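# Clarkel two-arm bench kit: anyone past the first month with it?

**Forum: Kits & Bench Arms / Buying Advice**

---

**grustamside_gert** wrote:

I have a spare bay in the workshop and an itch. The itch costs 3000 for the Clarkel pair: two arms, one rail, leader handles, software for a year. The single-arm version is 999, and before someone does the sum for me, yes, I have noticed that two singles come to less than one pair.

We do repairs on bags and outdoor gear, so what I want to know about is fabric. Every review I've read has the thing stacking cubes. I don't get many cubes in for repair.

Questions:

- Can it hold a zipper pull without mangling it?
- Does the rail stay put?
- What does the software do after the year is up?

Gert Buthelezi, Grustamside

---

**torque_and_regret** wrote:

Owned the pair since last October. The short version is that the hardware is decent, the manual reads like it was translated by somebody with a grudge, and the software is the part you'll be swearing at.

The rail stays put if you bolt it. If you clamp it, it stays put until you get ambitious.

Zipper pulls: depends what fingertips you fit. The stock ones are smooth and a bit fat. I got a small metal pull on the fourth or fifth go, and a molded rubber one straight off. Fabric tape I never managed.

---

**Endholm_Ash** wrote:

Going to disagree with torque a little, which is my hobby.

The software is fine. You teach it by moving the leader handles, it records, you train overnight, you find out in the morning what it learned. Mine learned to hesitate. That was my driving and I have the recordings to prove it. If you dither over the zipper for ten seconds in every demo, you'll get an arm that dithers beautifully.

What I'd complain about is the cabling. You get a bag of clips and a drawing with no scale on it. Too tight and the wrist pulls up short at full reach. Too loose and it finds something to snag on. I redid mine 3 times before it stopped bothering me.

Ashraful Amarasinghe

---

**torque_and_regret** wrote:

> The software is fine.

It logged me out in the middle of a recording session. Twice in one evening.

---

**Endholm_Ash** wrote:

Update it. That was fixed in the spring.

---

**torque_and_regret** wrote:

I did update it. Then it logged me out more politely.

---

**mild_steel_moira** wrote:

Can I ask the boring question. Gert, why do you need two arms? I bought the 999 single and screwed a toggle clamp to the bench. The clamp is my second arm. It has never needed a firmware update and it doesn't have an opinion about Wi-Fi.

For pockets and straps on something flat, one arm and a clamp gets you most of the way. You only want the second arm if the work has to be held in a different place halfway through.

---

**grustamside_gert** wrote:

It does, is the trouble. A zipper that goes round a curve wants tension from one side, then the other. I do it with both hands and sometimes my chin. I can't see a toggle clamp following me round the corner.

Also I'd be lying if I said the decision was entirely rational.

---

**mild_steel_moira** wrote:

Fair enough. Most of us came in by that door.

---

**hexkey_pilgrim** wrote:

Has anyone put it next to the Jayasinghe kit? Similar reach on paper, and they'll sell you spare motors individually instead of making you buy a "joint service pack."

---

**torque_and_regret** wrote:

Used one at a friend's place for a weekend. Nicer wrists. Quieter too. The base flexes if the arm is stretched out, and you see that at the fingertips, where you least want it. For fabric it may not matter, the fabric is moving anyway. For pushing a connector home I'd take the Clarkel.

The joint service pack is a racket, agreed. You need one motor and they sell you a motor, a bracket, a sticker and a small sense of defeat.

---

**Endholm_Ash** wrote:

Agreed on the service pack. Write that down, we agreed on something.

Gert, since you asked about bags, I've got a backpack in with mine at the moment, front side up, zipper curving across the lower part. The left arm is doing the close work and the right is over on the other side of the bag.
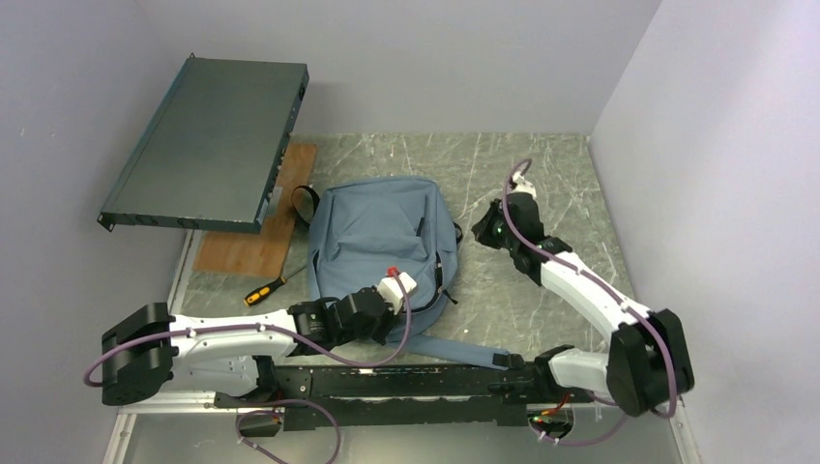 *Left gripper down at the lower front of the backpack, right one hovering off to the side. Purple cable loops as per my earlier moaning.*

Some notes from using it on soft stuff:

1. Bags have no fixed shape. The arms will learn the bag you showed them, lying how it lay. Shift it around between demos or you'll train a specialist.
2. Put something in the bag if you want it to hold its shape. A towel does it.
3. Straps wander. Decide where they go before you record.
4. A hard, slick surface lets the bag skate when you pull. I've gone back and forth on adding a mat and currently I'm anti-mat, mostly because the last one curled up at the corners.

---

**hexkey_pilgrim** wrote:

Is that a rack chassis parked up on a board at the left? And a screwdriver?

---

**Endholm_Ash** wrote:

Yes and yes. Orange and black handle, if you're collecting the set.

---

**mild_steel_moira** wrote:

That surface has seen some life. All the pale scratches, is that the grippers?

---

**Endholm_Ash** wrote:

I'm not prepared to testify. Let's say the height calibration rewards patience and leave it there.

---

**torque_and_regret** wrote:

This is my point about the software! The table height is a number you type in. It should be a thing you touch off, like on any machine built by people who own a table.

---

**Endholm_Ash** wrote:

There's a touch-off routine. It's under Maintenance, then Advanced, then the second page.

---

**torque_and_regret** wrote:

The second page.

I've had this thing since October.

---

**grustamside_gert** wrote:

Right, that's more useful than the entire sales page, thank you. I'm leaning toward the pair. One thing still open from my list: what happens when the software year runs out? The Clarkel rep wrote back to me with a paragraph containing the word "journey" and no price.

---

**Endholm_Ash** wrote:

Mine ran out. Local recording and playback carry on. Training on their servers stops, so you either pay 19 a month or train on your own machine. I train on my own machine. It has a fan that makes the cat leave the room, but it gets there.

---

**mild_steel_moira** wrote:

19 a month is where they make it back on the single, by the way. I paid it for half a year before I remembered I was paying it.

---

**hexkey_pilgrim** wrote:

Jayasinghe don't charge for training at all, for what it's worth. They also don't have any, you bring your own. So it's cheaper in the way that a restaurant without a kitchen is cheaper.

---

**grustamside_gert** wrote:

Ordered the pair. Asked them to throw in a second set of fingertips and they said they would "look into it." Lead time is five weeks, and I've already moved the band saw, so there's no backing out.

Ash, would you send me your clip spacing for the cables when you've got a minute? Measurements please, I've seen the drawing.

---

**Endholm_Ash** wrote:

Will do tonight. Don't cut any of the ties until you've run it out to full reach in every direction, including the silly ones.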